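Practical Effects II
Unit 5: Mold Making and Casting for Foam Latex Appliances
Handout revised Friday, May 24, 2024
Instructor: Amancay Jara

5.1 Scope

This unit covers the path from a finished clay sculpture to a painted-ready foam latex appliance. Life casting was covered in Unit 3 and is assumed. Students who missed the Unit 3 lab must borrow a positive from the shelf before starting.

An appliance is a thin piece glued to a performer's skin. It is cast in the gap between two rigid molds: the positive, a copy of the performer's face, and the negative, which records the outer surface of the sculpture. The thickness of the gap sets the thickness of the piece.
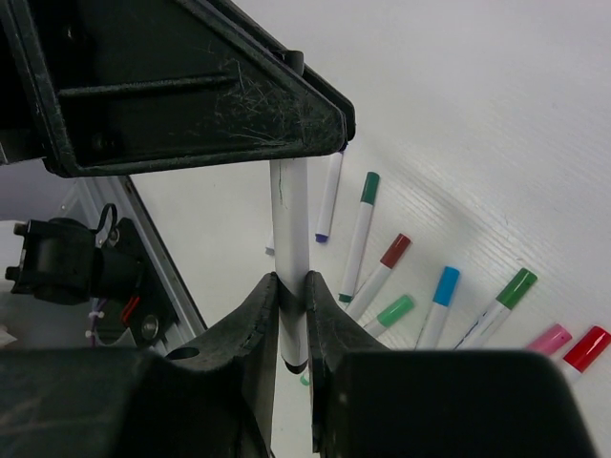 Thickness matters most at the edge. A thick edge casts a shadow under side lighting and cannot be blended with adhesive or filler. The edge should taper to nothing at the point where the two molds touch. The line of contact is called the cutting edge. Outside it, the molds are separated by the flashing, a shallow channel that collects excess foam.

5.2 Sculpture requirements

Use oil-based clay only. Water-based clay shrinks as it dries and pulls away from the positive at the edges. Texture is applied last, through thin plastic film for pores and with a loop tool for wrinkles. Exaggerate fine texture slightly, as some is lost in the foam and more is lost under paint.

5.3 Preparing the negative

1. Seal the exposed stone of the positive with two thin coats of sealer. Do not seal the clay.
2. Lay in the flashing clay, leaving a narrow border of bare stone around the sculpture.
3. Cut the keys if the positive does not have them. Three are enough for a half-face piece.
4. Apply release agent to all exposed stone and build the clay retaining wall.

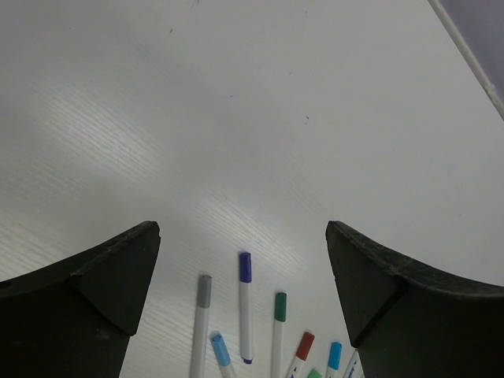
5. Brush on the first coat of gypsum stone, working from one side so that air is pushed ahead of the brush.
6. Add burlap-reinforced layers once the first coat has lost its shine.
7. Leave overnight before opening. Pry only at the marked points.

5.4 Foam and baking

Weigh all components. The batch used in the Dirkholm lab starts from 141 grams of latex base and fills one half-face mold. Mixer speed and times are on the run sheet. Adding the gelling agent late gives a coarse foam with large cells on the surface. 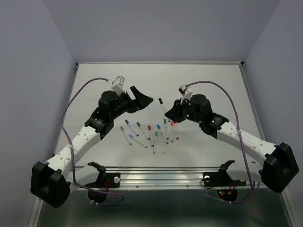
Molds must be fully dry before their first bake. Trapped water turns to steam, which can crack the stone and leaves voids in the foam. Raise the oven temperature in steps and let the mold cool slowly inside with the door shut. Opening a hot mold is the most common cause of cracked negatives in this course.

Test for cure by pressing the foam at the flashing. It should spring back. If the dent stays, return the mold to the oven.

5.5 Record keeping

Each mold carries a number scratched into the back of both halves. Enter it on the run sheet with the batch weight, room humidity, gel time, and bake time. Room humidity above 50 percent should be noted separately, as it changes the gel time.
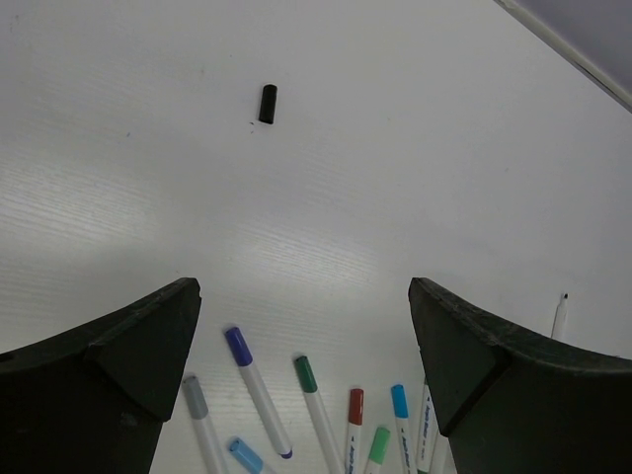 Figure 5.1. Gripper fingers over a white tabletop.

5.6 Assessment

Submit one half-face appliance with its run sheet and both mold halves. The appliance is marked on edge quality, surface, and foam density. Torn edges lose marks even when the tear could be repaired on set.

Reading: Sosa course pack, chapter 13, sections on undercuts and multi-piece molds. Undercuts are not permitted in this assignment but will be needed for the full-head project in August.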